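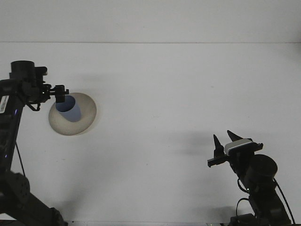
A white table against a pale wall, with black arms at either side.

The Year I Gave Up the Dining Room

I grew up in a house where the good table was never used. It had a pad on it, and a cloth over the pad, and a second cloth over that one for everyday, and if you set a glass down on the second cloth my mother could hear it from the yard. We ate in the kitchen, elbow to elbow, five of us at a table meant for four. The dining room was for Christmas, and for one week every spring when the tax papers came out.

So of course when I bought my own place in Bornthorpe I got a dining room too, and of course I never ate in it. I'm a slow learner. I had the table, I had the six chairs, I had a sideboard I'd hauled back from Vurnance in the rain with the doors taped shut. And for 13 years I ate my supper standing at the counter or on the couch with a plate on my knees.

What changed my mind was a leak. Water came in over the back door last December and took out a good piece of the kitchen ceiling, and while that was being fixed (it took forever, don't ask) I had to put the toaster and the kettle and the bread somewhere. They went on the dining table. Then the mail went there. Then I went there, with my coffee, and I noticed that the morning light in that room is lovely! I'd been paying for that light all those years and giving it to the sideboard.

Once the kitchen was back in order I couldn't bring myself to move everything out again. I took the cloths off. Underneath was a perfectly decent tabletop, a little orange for my taste, with one ring on it that must have come with the table since I'd never let anyone near it. I put a second ring next to it that same week and felt fine.

I started asking people about their tables after that. It's a wonderful thing to ask about, much better than work. Everybody has an opinion and almost everybody has a complaint. My neighbor's is too wide, so that you have to stand up to pass the salt. My sister's has a leg exactly where your knee wants to be. A woman I met in line at the hardware store told me hers had belonged to a dentist's waiting room and she'd cut the legs up herself, with a saw, to make it low enough for her grandchildren, and then the grandchildren grew. She's thinking about blocks.

The color question gets people worked up. I had no idea. There are folks who will not have a white table in the house, who say it's like eating in a laboratory, and there are folks who swear by it. I fell in with the second bunch for a while. A white top makes everything you put on it look like you meant it: an orange, a blue bowl, the scissors. It also shows every crumb and every smear of jam, so you wipe it more. Whether that's a point for or against depends on who's doing the wiping.

I priced a new one. There's a shop out on the Preltum road that will make you a tabletop any size you like, and I got as far as standing in there with my measurements on the back of an envelope. I wanted 84 inches. My dining room, I learned when I got home and measured it properly, can take 84 inches only if you're willing to enter by the window. The envelope is still on the refrigerator.

So I painted the old one. I know, I know. Some of you just winced. But it wasn't an heirloom, it was an orange table with two rings on it, and I'd lived with it long enough to have a say. I sanded it out in the yard, and then I did it again because the first time I'd gone at it like a person scratching a mosquito bite, all in one spot. Primer, and then paint, thin coats, with a foam roller. The can said to leave it a day between coats. I left it a day for the first one. For the second I left it until after supper, and there's a thumbprint near the corner to remember me by.

My advice, if you want it: buy the better roller, and do the underside edge too, where you think it won't show. It shows when you drop a fork.

The chairs I haven't touched. Four of them live around the table now and the other two are upstairs with sweaters on them. Six chairs always made the room look like it was waiting for a meeting to start.

I do everything in there now. I write this column in there. I shell peas in there, I cut out a skirt pattern, I wrap presents with the tape stuck along the edge in little tabs the way my mother did on the kitchen table (never the good one). Last month I had eight people to supper, with two of them on piano benches, and somebody set a hot dish down without a trivet and I heard myself say oh, leave it. I'd like that noted.

My mother came to see it. She walked all the way around it once with her purse on her arm. She asked what I'd done with the cloths, and I told her they were in the sideboard, ironed, all of them, and she nodded. Then she pulled out a chair, sat down, and asked if there was any pie.

There was, rhubarb. We ate it off the small plates, straight on the paint, with the window open. She found the thumbprint before she'd finished her first slice and covered it with her saucer.

I'm going to do the sideboard next. I'm thinking green, but a Tse-blue kind of green, if you know the old tiles. I've got the doors off already and they're leaning in the hall, so if you come by, come in through the back.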